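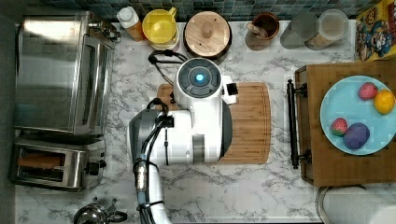 Archives > Nokevel-build > Arms and grippers > Re: cable at the wrist, and working in the kitchen

On 22 April 2022, Tegwen Jenkins wrote:

> Hello all,
>
> I have read the thread on the kitchen arm with much interest,
> as I am planning something of the same kind in our spare room.
> I have an arm, I have the Tikero board to run the gripper, and
> I have no idea how to bring the cable over the last joint.
> Mine goes straight along the link and it pulls when the wrist
> turns past a quarter. Did you leave slack, or do you use a
> sleeve all the way?
>
> Also, how do you fix the place of the objects? I tape crosses
> on the table and my partner removes them before dinner.
>
> And a last one. Is the toy fruit good for anything, or should I
> go directly to real food? I would like to sort apples in the end.
>
> Tegwen

Hello Tegwen, hello list,

Thank you for the mail. I will try to answer in your order, and please excuse me if some parts were said already in the older thread, I could not find all of it again.

The cable first. I had the same pull as you. My first solution was a Natex sleeve over the whole length, tied every few centimeters, and it looked very clean, but a clean sleeve is also a stiff sleeve. When the wrist turned, the stiff part pushed against the connector and after some evenings the gripper lost its signal in the middle of a move. I measured the board, I measured the power supply, I wrote an unfriendly mail to the Bowen shop where I bought the gripper (I later apologized to them). The fault was the sleeve.

Now I do it like this. Along the long link the cables are in one bundle and tied down. At the wrist there is a free loop which goes out in an arch and comes back, and in the loop there is no sleeve at all. To find the length, turn the wrist by hand with the power off to the one end, then to the other end, and watch where the loop is smallest. It must still be a loop there. I cut mine at 300 mm for this part and I would not go shorter. If you go much longer it will catch on things that stand high. In my kitchen this is the handle of the pestle, and I had to tell the arm to stay away from that corner.

Please put one tie directly before the connector and not on it. The tie takes the force and the connector takes only the signal.

For the place of the objects, I also started with tape, and tape in a kitchen does not live long. I use now the cutting board. It is a bamboo board with a shallow groove around the edge, and the edge is straight enough to serve as a ruler for me. I teach the arm two corners of it, and everything else is counted from these. If somebody moves the board to cut bread, I teach the two corners again and it takes less time than making coffee. The plate I teach separately, by its center, and I found that a round plate is more forgiving than a square one because I do not have to care how it is turned.

For some tests I want the board not flat but with a slope, so that the arm has to place an object on a face which looks toward it. This is much harder than flat. The height changes over the board, and a mistake that you never saw before becomes visible at once, for example when the gripper touches with one finger earlier than with the other. I recommend to do it only after the flat board works every time.

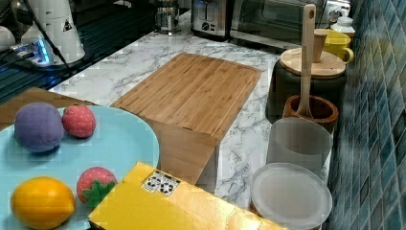
Can the base stand on a stone countertop without drilling?

A clamp plate works well if it is wide enough and has rubber below. Mine is steel, it weighs 17 kg, and it is held with two clamps at the edge of the counter. I limited the arm to 20 percent of its full speed, and at this speed I can see no movement of the base. If you want to go faster, you need a real fixture, and then I would build a table for it and leave the kitchen alone.

Some words about the stone itself, because I lost time there too. If your surface is polished, the lamp over it makes a bright spot, and the camera takes the bright spot for an object. White stone with gray veins is also not the best background, since a vein can look like an edge. I changed the lamp for one with a milky cover and this helped more than everything that I did in the software. A dark glass surface is worse again, it shows a second plate upside down. I keep the objects away from such a surface when I teach a new one.

The toy fruit. I think it is good for learning and I would not skip it. My set has strawberries, a lemon and a plum, and they are different enough to teach you something. The strawberry is small, so the fingers have to come down low near the plate and you learn quickly if your height is right. The lemon is glossy and has a pointed tip, and if you take it near the tip it turns in the gripper. The plum is a ball and it is the easiest to plan, from every side it is the same. What toy fruit does not teach you is weight and bruises. A real apple is heavy in comparison, and it shows on the next day where you pressed. So for your apples, start with the toys until the movement is correct, and then set the force again from the lowest value. Please do not keep the old value for the force. I did so with a real plum and I cleaned the fingers with a toothbrush.

One thing to the Tikero board, which you did not ask but which you will meet. After the start it opens the gripper fully, without a command. If it is holding something, it drops it. I put a folded towel under the gripper before I switch on. In the settings there is a value to hold the last position, but on my board this value is lost when the power goes away, and I do not know if this is normal or if I have an old version. If someone on the list has it working, I would be glad to see your startup file.

What I have still open on my side is the toaster. I want the arm to push down the lever, and the force is no problem, but the toaster slides on the counter when the finger is not exactly in the middle of the lever. I tried a rubber mat under it and it slides with the mat. I do not want to glue it. Maybe a block behind it would be enough, but then the block has to be held as well.

I plan to come to the Nokevel meeting in July and I can bring the wrist part with the loop, so that you can turn it by hand. The whole arm I cannot bring, it does not go well on the train. If you want the drawing of the clamp plate before, write to me directly, the list does not accept the file because it is too large.

Tegwen, it would help me to know which side of the wrist your connector is on. Mine has the loop at the upper left when I look from above, with the sensor on the right. If yours are both on the same side, the length I wrote may not fit for you, and you should measure again.

With kind regards to all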